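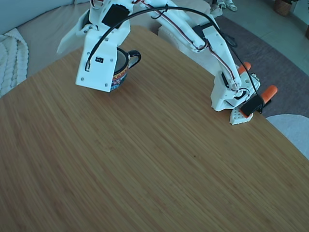 Somebody wrote under the March entry that all my water ring tests were worthless as long as I kept wiping the boards down the same evening, and that a fair test of an oil finish ought to leave the wet glass where it is until breakfast, the way people do at home.

Stetum Workshop > Bench Notebooks > Finishing > Oils and Waxes > April

April, started a little after 4 in the afternoon

Well, I've thought about that comment a good deal and I think it's right. I am a wiper by nature. I can't walk past a wet board without going for a rag, and I suppose that has crept into my notes more than I'd like. So this time I cut a fresh batch of sample boards, all maple out of the same plank, and made up my mind to leave them alone.

Boards were planed, sanded up to 180, dampened to raise the grain, left to dry and then sanded once more by hand with the same paper. I know some of you like to go finer. I used to as well, but the oil seems to sit on top when I go much past that, and I end up with a surface that looks lovely for a week and then turns patchy in the spots where people put their elbows. If you have had better luck with 320 on maple, please write in the margin and tell me how you did it!

Four finishes this round:

A – Govar oil, straight from the can, two coats
B – Govar oil, three coats, the first one thinned
C – our own oil and beeswax mix, two coats
D – nothing at all, bare wood, for comparison

The mix for C is 630 grams of boiled linseed oil to 59 grams of beeswax. That is less wax than the recipe taped inside the cupboard door. The old recipe stayed tacky in the warm corner by the window and I got tired of picking sawdust out of it. Melt the wax gently in the double boiler, stir the oil in off the heat and keep stirring until it goes cloudy. I stopped too soon on the first try and had to warm the whole lot up again, so that's an hour I won't get back.

Rags went flat on the rail outside to dry. Please keep doing this, all of you. Oily rags in a heap can heat up and catch fire on their own.

First coats on by 5. Fifteen minutes to soak, then wiped off hard (allowed, that's part of the finish) and boards stood up on edge in the rack. The can of Govar is from the new delivery, batch 911, and it smells a bit sharper to me than the last one, though it went on just the same. It may only be that the lid had been on tight for a change.

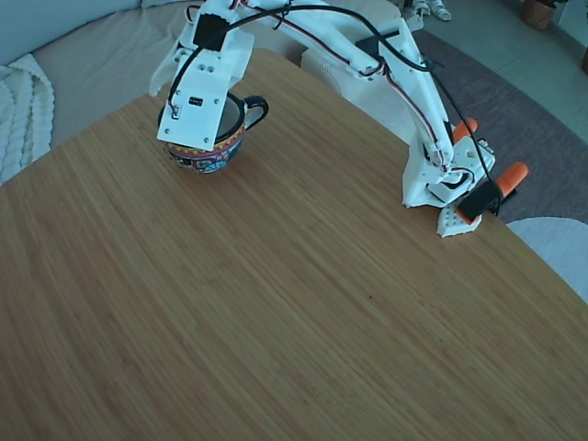 R. McGrath
Finishing bench, Stetum Workshop

Back at it, boards cured seven days after the last coat. I would have liked to give C longer, the wax mix still takes a thumbprint if you lean on it, but I wanted them all tested at the same age.

Wet glasses went on in the evening, cold tap water, one to a board, and I turned the light off and went home before I could start fussing. Came in at 7 and lifted them.

A – pale ring, plain to see from across the room. Faded through the morning and by noon I had to tilt the board to find it.
B – very faint ring, gone before my second coffee. I was surprised how much that third coat did. It may be the thinned first coat instead, and I can't tell them apart from this test, which is my own fault for changing two things at once.
C – no ring to speak of, but a dull patch where the water had spread under the glass. Buffed out with a dry cloth and a bit of patience.
D – raised grain and a gray mark, as you'd expect. Sanded out easily.

So the commenter has a point. Last month I had A and B down as equal, and overnight they plainly aren't. I've gone back and put a pencil note beside the March table so that it doesn't mislead anyone.

The Husstead job is what all this is for, by the way – the long dining table with the two leaves. They want oil and they want it to feel like wood, and they have small children, so I am leaning toward B with a thin rub of C on top once it has cured. I don't know yet whether the wax will take evenly over three coats of oil. I've set one spare board aside to try, marked B/C on the back in blue pencil, please don't use it as a paint stirrer.

Still to do:

– repeat A with the first coat thinned but only two coats in all
– same boards again with hot tea instead of water
– lemon juice, if there's room on them
– order more beeswax, we are down to the crumbs
– fresh 180 paper, and the good kind this time

Boards are on the top shelf by the sink with their letters facing out. Have a feel of them when you pass, and write down which one you like best under your hand before you look at the letter.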